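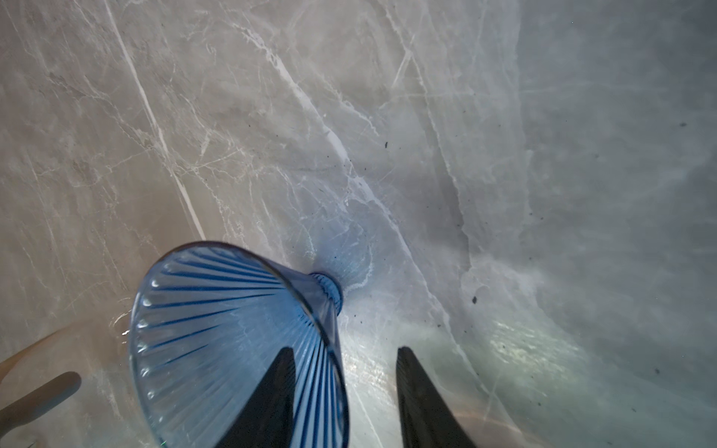

Blue ribbed glass on a marble surface

The Paltetstead film licensing dispute was a disagreement over who could decide which films were shown to children in the town of Paltetstead. It began in February, when the town council refused a licence for the adventure film Zonbridge, although the national board had already passed it for all ages. The council said that two scenes of drowning were too strong for viewers under eight.

The Zapata cinema, which had 452 seats, cancelled its afternoon showings but continued to show the film to adults. A petition against the decision received 364 signatures, most of them from parents. The distributor, Plumumance, offered a version shortened by 7 minutes. The council accepted this version, but the cinema refused to show it and asked for a public hearing.

At the hearing, teachers were divided on the question. Some wanted a local age limit, while others considered the national certificate to be enough. The council finally gave the licence for the full version, with a written warning at the ticket desk. The local rules on children's films were not changed.

Last updated: 05/07/2018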